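Forums > Kitchen and Utility > Storage and Bins > Worktop caddies: slanted opening or flat lid?

Apr 12, 2020
Posted by millstonegrit

We've been without a decent worktop bin since we moved to Merkbridge and I'd like to settle it before I buy the wrong thing again. The worktop run between the sink and the hob is 600 mm, and the bin has to share it with the chopping board and the kettle. It's for peelings, tea bags and apple cores, emptied once a day into the brown bin outside.

I've narrowed it to two sorts. One is the ordinary caddy with a flat hinged lid and a handle. The other is a round upright one with the top cut at an angle, so the opening faces you. Fendano do one in cream and so do Omix, and they look much the same to me apart from the price.

Has anyone lived with the angled sort for more than a few weeks? I want to know whether it tips over and whether it smells.

---

pegbag

Had a flat lid caddy for years. It does the job. The lid has to be lifted every time, so you end up with wet hands on it and it needs wiping daily. I leave mine open while I'm cooking and shut it afterwards.

As for smell, line it with newspaper and empty it when you say you will. The shape makes no odds.

---

tallboy_and_sons

I'd disagree with pegbag on the shape. An open top lets the smell out and lets fruit flies in. From June onwards I wouldn't have an open bin on a worktop at all. We tried one, and had to move it to the back step.

If you want it for dry stuff, fine. Wrappers, string, pencil shavings. For peelings get a lid.

---

quarterturn

Angled one here, used daily. Points in its favour:

You can push things in from the front without lifting your hand over the top. That matters if it sits under a wall cupboard, as ours does. The flat lid one we had before used to hit the underside of the cupboard when it was opened fully.

It takes up less room than the caddy. Ours is narrow and fairly tall.

Against it: it's light. When it's empty and you scrape something sticky off a plate against the rim, the whole thing moves. Ours went over twice in the first week, once with coffee grounds in it.

---

millstonegrit

Thanks. The cupboard point is useful, I hadn't thought of that. Ours are fitted low and I think a hinged lid would catch.

quarterturn, what did you do to stop it moving?

---

quarterturn

Put a flat stone in the bottom under the liner. It came off the beach. You have to remember to take it out when you empty the bin — I've thrown it in the brown bin once and had to go in after it.

---

pegbag

That's a lot of bother for a bin.

---

oddsocks_hall

We keep one of the angled ones at the community hall in Karamanlidis Road, on the long table, so I can say a bit about how they stand up to other people using them. Ours had the same trouble with sliding. A stone wouldn't last five minutes there.

What works on a table that gets knocked is low-tack masking tape round the foot. Use short strips, half on the bin and half on the table, and press them well down. It's not pretty but the bin stays where it's put, and low-tack should lift off a sealed table without marking it. I wouldn't leave it on bare wood for months.

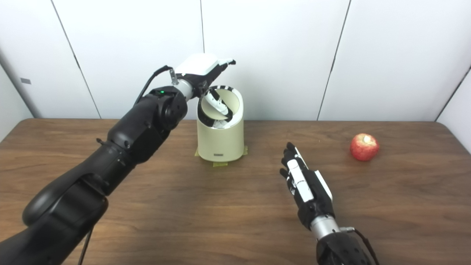
The other thing I'd say is to look at the rim before you buy. A plain cut edge shows every splash and some of them are sharp enough to catch your knuckles. Trimmed edges are easier on the hand, but muck gets under the trim if it isn't fixed all the way round, so run a fingernail along it in the shop.

Cream is a reasonable colour for it. White shows tea and black shows dust. A striped edge hides a good deal. If there's a label stuck on the front, get it off early with warm water and a drop of oil, or decide to live with it.

---

tallboy_and_sons

Tape on a kitchen worktop is asking for trouble. Water gets under it and you end up with a brown line. I'd sooner have a rubber ring on the base. You can cut one from a jar opener mat for next to nothing.

---

oddsocks_hall

Fair enough beside a sink. Our table is nowhere near water. I'd go with the rubber ring at home as well, provided the base is flat. Some of them are dished underneath and only touch at the edge, so the ring has to go right out to the rim.

---

millstonegrit

I rang the shop about the Fendano one. They have 118 in the warehouse and none on the shelf, so I can't run a fingernail along anything. The base is flat, according to the person I spoke to, and the inside lifts out for washing. The Omix has no inner.

I'm leaning towards the Fendano with a rubber ring, and putting a lid of some sort on it in summer. A saucer won't sit on a slope, so I'll have to think about that part.

---

quarterturn

Shower cap. The elasticated edge goes over the angled rim and it weighs nothing. We use one when we're away overnight.

---

pegbag

Or buy the one with the lid.

---

tallboy_and_sons

Agreed with pegbag for once. By the time you've added a ring and a shower cap you've built a caddy.

---

millstonegrit

The lid won't clear the cupboard, I've just measured it with the old biscuit tin. Going with the angled one. I'll report back once it's had some use — it may be a while before it's delivered.

Comments (thread closed to new replies, 1221 views)

fennelseed: We have the Omix and the lack of an inner is a nuisance. You have to carry the whole bin out to the garden and rinse it there. Pay the extra.

larderlight: Does anyone know if the compostable liners fit the angled shape? Mine bunch up at the low side and slip down into the bin as soon as there's any weight in them.

quarterturn: Fold the spare over on the high side and hold it with a big elastic band. On the low side leave a good handful hanging out.

dampcourse: I used the tape method on a shed bench and it's held well. The tape needs changing when the edges start to curl.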